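The extra pair of hands at Vorkar

Ask anyone at Vorkar what they used to dread and they'll say sheets. The workshop makes easels, frames and painting panels for art schools, and for years every plywood board was picked up, turned and passed along by a person with a sore back.

Now there's a robot on the job, and I loved watching it! It has two black fingers that open wide, hover over a board and close with surprising patience. The staff call it Võ, and they talk about it the way you'd talk about a promising apprentice (one who still needs watching).

Thảo Đoàn has worked here for 22 years. She was the first to be trained on it, and these days she spends her mornings teaching it new moves, guiding the arm by hand until the grip looks right to her. "I know how a board wants to be held," she told me. "I'd never had to put it into words before."

Her afternoons have changed even more. She's back at the bench, checking joints and fitting rails, the part of the trade she came in for. Vorkar sent out 989 panels last September, and she's hoping to see 1,000 this year without anyone staying late.

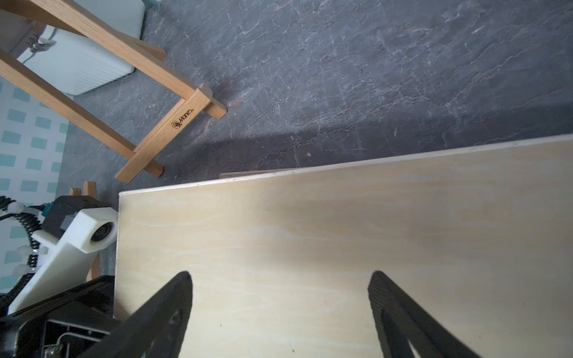

Not everything is settled. Thin boards still give Võ trouble, and a couple of the younger staff worry they won't learn the feel of the wood if a machine does the fetching. Thảo takes that seriously. Each of them still does a full week of handling by hand before they go anywhere near the controls, and she has asked for that to stay in the training plan.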